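Chapter 2: Waves in the Kitchen
By Palesa Motaung
March 9, 2020
Reading time: 2 minutes

We use cookies to remember your place in the chapter. Accept | Settings

Light, radio signals and the heat you feel from a stove are all electromagnetic waves. They differ in wavelength, the distance from one crest to the next. Radio waves can be longer than a house. Visible light has waves far too small to see one by one. Microwaves fall between the two, and the ones used for cooking are a little over 12 centimeters long.
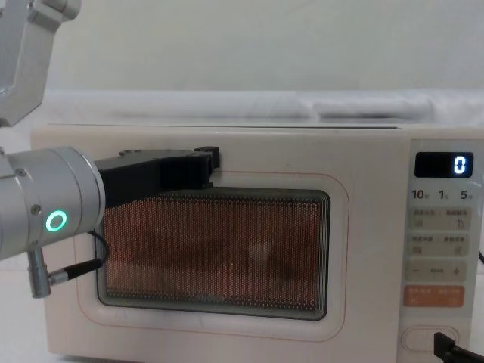

Figure 2.1 A microwave oven with its door closed. Metal mesh covers the window.

Wavelength decides what a wave can pass through. A hole much smaller than the wave blocks nearly all of it. Light is short enough to get through a fine metal screen, and a cooking microwave is not. The same rule explains why a radio may fade inside a steel building with small windows.

Waves also reflect. When a microwave meets a metal wall, it bounces back and crosses other waves on their way in.
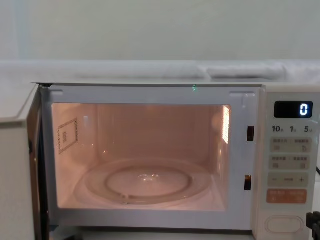 Where two crests meet, the wave is stronger. Where a crest meets a trough, they cancel. This pattern is called a standing wave, and it leaves food hot in some spots and cool in others. A turntable moves the food through the pattern so that it heats more evenly.

Section 2.1 begins with waves on a rope, which are easier to draw.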